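Notes on collecting pick-and-place demos in simulation, part 2

Part 1 covered getting the arm model to load without exploding. The summary for people who skipped it: check the inertia values, check them again, and do not trust the mesh converter to keep the units straight. Since then I have mostly been recording.

The setup is two pieces of software I wrote and one I did not. Doltard is the scene generator. It takes a list of objects, a support surface and a room, and produces a start state. Enis is the recorder. It logs joint positions, gripper command, object poses and rendered views at a fixed rate, and writes one file per episode. The training code is a fork of something a friend shared, which I call Parka in my directory tree, and which I try not to touch.

The goal for this round was 200 usable episodes of moving one food item on or off a plate, with other groceries nearby as clutter. I have 132. The raw count is 1113, so the yield is poor, and most of this post is about where the rest went.

The largest group of rejects comes from the start states. Doltard drops objects from a small height and lets them settle. Round things roll. A pear dropped upright will fall over, which is fine, and then sometimes keep going until it leaves the board, which is not fine. I added rolling friction and a check that every object is at rest and still over the support surface before recording begins. The check should have been there on the first day. Before it existed I was recording full demonstrations in which the target was already on the carpet.

The second group is bad grasps. I drive the arm by hand with a 3D mouse, and a two-fingered gripper on a long curved object is less forgiving than it looks on a screen. If the fingers close off center, the object pivots as soon as it leaves the plate. If they close on the center but at the wrong yaw, contact is made at two corners and the solver pushes the object out sideways. Both cases look like a success for a few frames. Enis originally marked an episode as good when the object's height passed a threshold, so it marked plenty of these as good. The rule now is that the object has to stay above the threshold for a full second and its pose relative to the gripper has to stay nearly constant over that time. I reran the new rule over the old logs and lost a large part of what I thought I had.

The third group is my own driving. Pauses are the main problem. When I stop to think, the arm stops too, and the policy learns that stopping is a reasonable thing to do in that state. An early model trained on unfiltered data would move to a point above the plate and remain there. I now trim any stretch where all joint velocities are near zero, apart from the short wait while the gripper closes. Trimming that wait as well was a separate mistake. The model began lifting before the fingers had made contact.

Object choice took longer than expected. My first list was all boxes and cylinders. Training went well and the result was useless on anything with a curve in it. The current list mixes produce with packaged goods: things that lie flat, things that stand up, things with print on them. Print matters more than I assumed. With plain textures, the model found the target by color alone, and a dark green item among gray blocks is not much of a test. Clutter with strong color and lettering close to the plate makes the task harder and the data better.

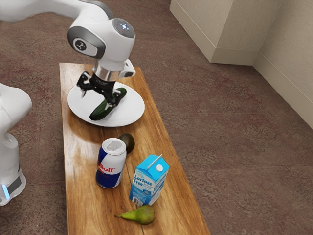
Cucumber lifted off the plate, with the avocado, can, milk carton and pear left as clutter.

The board sits directly on the floor in this batch. I had a table before, and its legs kept producing contacts with the base of the arm during resets. Removing the table was quicker than finding out why. The cost is that the arm works low and stretched out, so some joint configurations are overrepresented. I will add a raised surface in the next batch and see whether the policy cares.

Lighting is fixed for now. Després, the randomization module, can vary light direction, carpet texture and wall color, but I want one clean baseline before I turn it on. Last time I enabled everything at once and could not tell which change had hurt the success rate.

Remaining work, in order:

Finish the 200. At the current yield this is a few more evenings.

Balance the targets. The cucumber is overrepresented, as I kept using it to test the grasp rule and kept the episodes that passed.

Store the random seed in the episode header. It is currently in the file name, and I have already renamed files once.

Write a viewer that plays episodes side by side. Scrubbing through them one at a time is how bad ones get past me.

File format notes will go in a separate post. If you are reading the logs with the older script, the gripper value is now the commanded width and no longer the measured one. Measured width is in its own column at the end.

Recent posts
Notes on collecting pick-and-place demos in simulation, part 1
Doltard: settling objects without losing them
Why the Enis log files got bigger in January
3D mouse dead zones and how to set them
Carpet textures and render time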